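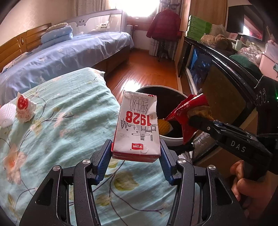 4.3 Picking up rubbish in a bedroom

Use this task to collect light packaging and put it in a lined bin. It covers empty milk cartons, snack wrappers and food scraps. It does not cover glass, tins or anything with liquid in it.

In the November trials at Furkalell, the Hanari arm finished 367 of 432 pickups without help. Most of the misses were soft wrappers. Plan on someone staying in the room — the task is not ready to run unattended.

Before you start

1. Stand the bin on a hard floor and fold the liner down over the rim.
2. Clear a path between the bed and the bin.
3. Move toys, tags and small bottles out of reach. The sorter can mistake them for rubbish.

Running the task

4. Select Rubbish, then Bedroom.
5. Set grip force to 34 for cartons. A crushed carton holds its shape poorly, so check that both pads meet the sides squarely.
6. For torn wrappers, choose Pinch and lower the lift speed to Slow.
7. Confirm each item on the panel when asked.
8. Wait for the release tone before you reach into the bin.

Note: Patterned quilts reduce detection. If an item is missed twice, move it to a plain surface and press Retry.

Caution: Keep fingers clear of the linkage arms while the pads are closing.

Caution: Crumbs build up in pad ridges. Wipe the pads with a damp cloth after every session and let them dry.

If the arm stops with code 731, see Section 6.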